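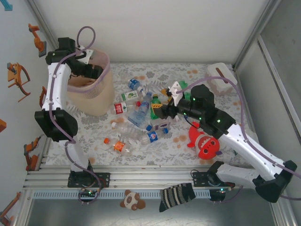 Doris on bottle duty, left arm in the bin, right arm over the pile.

OK, a few of you asked how it's going with the robot at work, so here's a thread. Doris is the whole setup, both arms, one name. I work the returns line at Grindamow, the Berley site. Bottles come in, bottles go in a bin, and until July all of that was hands. Mine, mostly.

First thing everyone asks is did anybody get let go. No. Two of us moved. Chaltu Kahsay went over to the intake desk, which she'd wanted forever, and I got "cell operator," which came with a new badge and an 81 cent raise. I'll take the 81 cents, thanks.

My old target was 600 bottles a shift. I used to go home and feel the bending and grabbing in my wrists while I was making dinner. Now I lay out the bottles, start the run, watch, fix whatever needs fixing, start the next one. My wrists love it! My brain is still deciding.
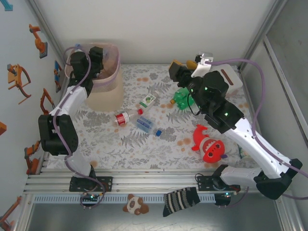 The watching is way more tiring than I expected. With hand sorting you could drift off and talk about your weekend. With this you're staring at two arms and thinking — is it going for the cap end or the fat end? Crushed bottles are my personal enemy. A nice round one I don't worry about. A flat one I'm practically holding my breath.

Also I talk to it. Ryan Hartley from maintenance caught me saying "other way, hon" on Wednesday and now he says it to me every time I walk past the shop with a cart.

What I really miss is the table. Four or five of us used to stand at one big sorting table and that's where you heard everything, who was getting married, whose kid got into what. The cell is a one-person job. I brought this up with Brenda Cheetham (our shift lead) and she moved the afternoon break so the whole line gets it together again. Small thing, helped a lot.
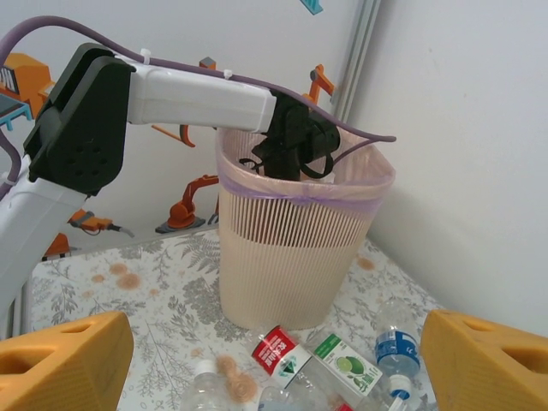 Somebody still has to change the liners, by the way. Pull the drawstring, bag out, new bag in, fold it over the rim. That's me. I'm faster at it than I've ever been at anything.

Liam Penrose asked if I'd train the next two operators when the Bunting site gets theirs. I said yes before I asked if it pays more, so I'm asking tomorrow.

If your place is getting one of these, ask early who's running it and whether they get trained on the clock. We had to push for that second part. Amna Usmani did most of the pushing, so buy her a coffee if you see her.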